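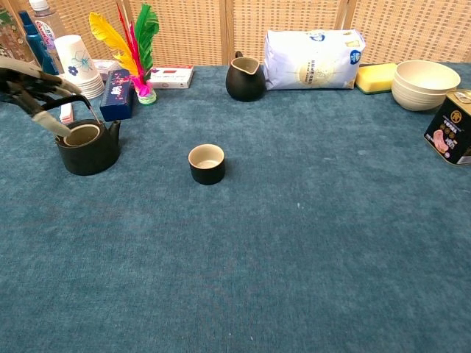 上个月我还在跟朋友抱怨，说现在什么展会都要摆一台机械臂在门口挥手，看多了真腻。结果2021年4月，Orkent的开放日给我发了邀请，我嘴上说不去，人还是坐了一个多小时的车跑到Cladomthorpe去了。先交代一下，票是免费的，午饭是他们管的（三明治，鸡蛋馅，一般），除此之外没拿任何好处，下面该夸夸该骂骂。

这次要说的是他们家的灵巧手，型号叫Utov 606。我在一月的时候就看过一段宣传视频，剪得特别花，手指头弹来弹去的，配乐很燃，可是一件正经东西都没拿。所以我去之前心里就一个要求：给我拿点家里真有的东西看看。别老抓那种海绵方块，谁家过日子天天抓方块啊！

到了以后发现这次总算像样了。演示台布置得跟谁家客厅的茶桌差不多，青蓝色的绒毯铺着，后面一道编织屏风，茶壶、茶杯、公道杯都有，旁边还堆了纸杯、碗、水瓶、洗碗海绵，甚至还有个毽子，红的黄的绿的羽毛，特别扎眼。我一看那个毽子就乐了，小时候我踢得可好了（也就一口气十几个的水平，但在我们院里够用）。

负责讲解的是Manuela Cirillo，语速很快，普通话夹着英文术语，我有时候得请她再说一遍。她弟弟Thomas Cirillo坐在旁边管电脑，一句话不说，偶尔抬头看一眼，又低下去敲键盘。我一开始以为他不高兴，后来休息的时候聊起来，人家其实挺健谈的，就是干活的时候不爱分心。

先说我最关心的：抓茶壶。那是把深色哑光的壶，带提梁，提梁从壶口上方拱过去。手是从上面下来的，手指弯过去扣住提梁。你要是自己提过这种壶就知道，提梁不难抓，难的是抓住以后别晃，壶一晃里面的茶就从嘴里吐出来。我那一场看了三轮，前两轮都稳稳当当提起来、挪到旁边、放下，放下那一瞬间很轻，我站在第一排都没听见磕碰声。第三轮它在扣提梁的时候犹豫了一下，手指开合了两次才收紧，Manuela当场就说这是指尖的反馈没对上，没打马虎眼，这点我很欣赏。

有人问能不能倒茶。她说能，但是那天不演示热水，安全上过不了场地的关。后来换了常温水试了一次，水是倒出来了，倒得也慢，就是收的时候手腕回得不够利索，壶嘴滴了几滴在毯子上。我家老爷子看见肯定要念叨。不过讲真的，我自己倒茶也滴，这一条我不好意思扣太多分。

茶杯的表现比我想的差。小小一只，外黑里米，圆筒形，没有把。那只手对这种小东西有点拿不准，捏的位置偏高，看得我替它捏把汗。最后是成功了，可速度嘛……我在心里数着，从伸手到离开桌面用了12秒。你渴了的话，这12秒挺漫长的。

公道杯是观众点名要试的，小把手在侧面，手指得钻进去或者夹住。它选了夹，夹得住，转向的时候歪了一点。Thomas在电脑上调了个什么参数，第二次就正了不少。我问他调了啥，他说是接近角度，还把屏幕转过来给我看，一堆曲线，我点头点得很诚恳，没看懂。

纸杯我觉得是全场最见功夫的一项。纸杯这东西，捏重了瘪，捏轻了掉，从一摞里单拿一个更是要命，我在公司茶水间每次都带出来两三个。它也带了！第一次一把拎起来两个，全场都笑，第二次单独拿下来了，杯口也没变形。就冲这个，我愿意给高分。

顺便跟之前用过的Rinaldi夹爪比一比吧，因为肯定有人要问。Rinaldi是两指的，我们工作室用了一年多，结实，省心，抓盒子抓瓶子闭着眼都行，坏了换个垫片接着干。Utov 606的手指多，姿势漂亮，能应付的形状也多得多，可是你得伺候它。Manuela说每次开机要做一遍校准，我看他们中午重启了一回，从按开关到能用，等了18分钟。要是你的活儿就是搬纸箱，真的，别花这个钱，老老实实上两指。要是你做的是居家、餐饮这类乱七八糟什么都有的场合，那这只手值得约一次试用。

噪音也说一下，比视频里大。视频有配乐嘛，你懂的。手指合拢的时候有一种细细的吱吱声，不刺耳，但是屋子一安静就很明显。站在后排的一位阿姨说像她家的老缝纫机，我觉得形容得很准。

还有个事我得吐槽，就是观众区的安排。每场放34个人进来，前面一排还能看见手指的动作，后面的基本只能看前面人的后脑勺。现场明明有一块大屏幕，一整天都在循环公司介绍，把演示画面切上去不就完了吗？我把这条写在意见表里了，字写得特别大。

互动环节可以戴手套自己遥控，排队很长，我排了半天轮到三分钟。我毫不犹豫要抓毽子。手套对我来说偏大，拇指那里空一截，所以动作总是慢半拍，羽毛倒是碰到了，底座怎么也捏不住，拨拉得它在毯子上直打转。后面排队的小朋友给我出主意，说叔叔你从下面抄啊。我抄了，没抄起来。轮到他，一下就拿起来了。行吧。

价格他们没公开，问了只说看配置，留个联系方式会有人打给你。我留了，到写这篇的时候还没接到电话。我个人很不喜欢这种卖法，哪怕给个区间也好啊，不然我回去怎么跟合伙人开口？保修倒是说得清楚，手指模块可以单独拆换，Manuela当场拆了一根给大家看，拧两颗螺丝就下来了，接口看着很规整，这个设计我是真喜欢。

打分的话，抓提梁和纸杯我给高分，小茶杯和收水给个及格，校准时间不及格，场地安排也不及格。总体我是推荐去看一次的，尤其是像我这样看视频看到疲劳的人，现场看它失手两回，比看十遍宣传片都有用。

想去的话记得早点到，门口停车位很少，我同事开车去的，绕了好几圈，最后停在隔壁超市。三明治也别抱期望，自己带点吃的吧。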